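Section 4. Getting your doorstep list ready

Right, you've got your login and you've changed the password (you have changed the password, haven't you?), so now we can get on to the bit I like best, making a list of doors and taking it out to knock on them. I wrote this section after our August by-election in Skemstead, where Osaze Shehu was standing and I was looking after the data. Most of the warnings come from things I got wrong myself that month.

You'll need a laptop for the first half. Atel does work on a phone, but the list builder is fiddly on a small screen and I gave up trying.

4.1 Bringing in the register

The electoral register comes from the council as a spreadsheet file. Your agent asks for it, it comes to your agent, and your agent passes it to you. Please don't go asking the council yourself, they'll only send you back to the agent.

1. Save the file somewhere on the laptop with a password on it. Don't leave it in your downloads folder.
2. Open Atel and go to Places, then Add a register.
3. Choose the file. Don't open it first in a spreadsheet program to have a look! Mine decided that a house numbered 3-5 was the third of May, and I had a whole terrace in Edley living at dates.
4. Atel shows you the first few rows and guesses which column is which. Check the guesses. It nearly always mixes up "elector number" and "house number".
5. Press Bring in and leave the tab open. A ward of 2,000 electors takes a few minutes, so put the kettle on.
6. When it's done you get a total at the top of the page. Compare it with the total on the council's covering letter.

Ours came out at 1,778 the first time, and the letter said more than that. I'd missed the second file, the one with the late additions. If your total is short, look for a second file before you ring anybody.

Caution: the register is personal data. You can use it for electoral purposes and that's your lot. No Christmas cards, no looking up your old maths teacher, no sending it to your brother who sells windows. If somebody on the team leaves, take them off the same day (Section 2 tells you how).

4.2 Drawing your rounds

A round is one evening's walk for one team. You can let Atel draw them for you, but it doesn't know about hills, locked gates or the footpath behind the primary school, and it'll happily send you across a dual carriageway and back again for the sake of a single bungalow.

1. Go to Rounds, then New round.
2. Give it a name people will recognise. "Aasen Road, low end" is a good name. "Round 14b new FINAL" was one of mine and it wasn't.
3. Tick the streets you want. You can tick half a street by clicking the little arrow and choosing odds or evens.
4. Look at the door count at the bottom. I aim for what two people can do between six and eight in the evening, and you'll soon learn what that is for your own patch. Flats with a buzzer are slow. Long drives are slower.
5. Press Save. The round turns green on the map.
6. If a street shows up red it's already in another round. Open that one and take it out, or you'll have two teams meeting on the same doorstep.

Note: do one round on foot yourself before you draw the rest. I drew all of ours at the kitchen table in one go, felt very pleased with myself, and then had to redraw nearly every one.

4.3 Choosing what to ask

Atel gives you a blank card for each round and you fill it with questions. Keep it short, please! People are cooking tea. Our first card was so long that Ronja Rønning, our agent, stood in her own hallway and made me read the whole thing out to her, and she shut the door on me before the end.

What we settled on:

1. Will you be voting in this election?
2. Is there anything round here you'd like sorted out?
3. Do you know who you might vote for?
4. Would you like a postal vote form?

Put them in that order. I tried putting the voting question first and got a lot of polite doors closing, whereas if you let people have their say about the bus shelter they'll often tell you the rest without being asked.

To add a question, go to Card, press the plus sign, type it in and choose the kind of reply (yes/no, a scale of 1 to 5, or free text). With the scale, write down what the numbers mean and make sure everybody has it the same way round. Ours had 1 for "definitely us" and 5 for "definitely not", and one team did a whole evening of it backwards. You can flip a round afterwards under Fix, then Reverse scale, but you have to know it needs doing.

Caution: free text can be read by the person you're writing about if they ask to see what you hold on them. Write "would prefer no more calls". Don't write what you said in the car.

4.4 Printing, or not printing

You can do the lot on phones, and the younger ones on our team did. I like paper. It doesn't run out of battery and it's easier to read in the sun. If you're printing:

1. Open the round and press Print sheets.
2. Choose Walking order. The other choice is Alphabetical, and I can't think what it's for.
3. Untick Previous replies if the sheets are going out with somebody new.
4. Print one sheet and check it before you print the rest.
5. Write the round name on the envelope and the name of whoever has taken it. When the sheets come home, cross the name off.

Sheets go back to whoever's in charge that evening and get typed in that night. Then they're shredded. Not recycled, shredded.

While we're on paper, leaflets. Our printer's price dropped at 1,000 copies, so we went for that each time, and every one of them has to carry the imprint (the line saying who it's printed by and who it's promoted by). Ask your agent for the exact wording and copy it letter for letter. I left the second half of the address off a draft once and Ronja spotted it with the printer already on the phone.

4.5 Sending the team out

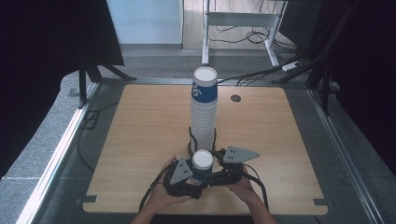 What happens if two people type in a reply for the same door?

Atel keeps both and shows the newer one, with a small clock next to it that you can click to see the older one.

That's fine if one was a "no reply" and the other was a proper chat. If the two say opposite things, ask the people who knocked. Sometimes it's a husband and a wife, and the reply needs moving to the right name.

Now the phones:

1. Go to Team and press Invite. They get a text with a link.
2. Get everybody to open the link before they leave, while there's signal. The bottom of Edley has none at all.
3. Give each person their round and nothing else. Leave See all rounds unticked.
4. Get them to record one test reply on the house called "Practice", which lives at the top of every list. You can delete it later.
5. Once they're out of signal, replies are kept on the phone and go up when it finds a connection again. Tell them not to log out until the little cloud has gone blue!

Note: logging out with a grey cloud loses whatever hasn't gone up. I lost most of Aasen Road that way and had to go back and ask everybody again, and they were very nice about it, mostly.

4.6 When they come back

1. Open the round and check the number of doors marked done.
2. Look for anything marked Problem. Dogs, broken gates and "please don't call again" all go in there.
3. Put the "please don't call again" ones on the stop list straight away, under Places, then Stop list. It covers every round, including ones you haven't drawn yet.
4. Send the postal vote requests to your agent the same night. There's a deadline and it comes up faster than you'd think.
5. Pass casework (potholes, damp, the bus) to the candidate. Osaze liked his in one email at nine in the morning, with the street in the subject line.
6. Close the round. Closed rounds turn grey and can be opened again if you need them.

If the map still shows green after you've closed a round, refresh the page. If it's still green after that, log out and in again, and if that doesn't do it, turn to Section 9, which has the help address.

Section 5 covers polling day lists. They're made in the same builder but printed differently, so finish closing your rounds before you start on it.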